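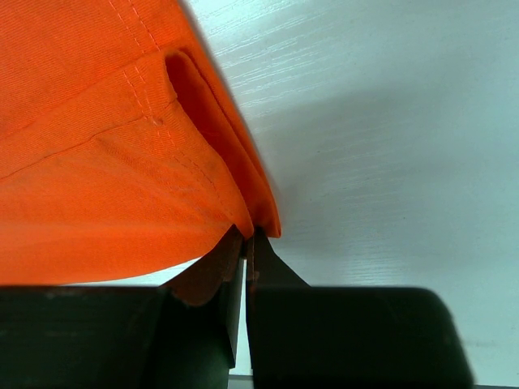

Fasevura Two-Arm Folding Station
From Zista

The Fasevura takes over the repeat folding at a laundry or garment returns desk. It works from a basket of mixed pieces and builds a stack that a person can check and bag. One operator can look after it along with other jobs.

Rated load: 388 pieces per shift
Cloth length: up to 70 inches
Operator training: 7 hours

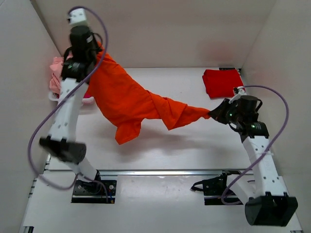 Large pieces are the hardest on shoulders and wrists when they are folded by hand all day. The station handles them with two arms mounted at the front of the table, one on each side. An orange cloth is held up between the grippers, with a folded red one lying near the back wall. The operator stays outside the work area and steps in when a piece is dropped or a stack needs to be cleared.

Breathnach, a uniform rental shop with 400 accounts, put in its first station in July. The folding crew kept their hours. Two of them moved to mending and inspection, and the others now trade off at the station through the shift. "My hands don't hurt when I get home," says Sadia Usmani, who folded there full time. She still does fitted sheets by hand, as the station does not accept them.

For site visits and lease terms, contact Niamh Brophy at Zista. Gripper pads are sold separately.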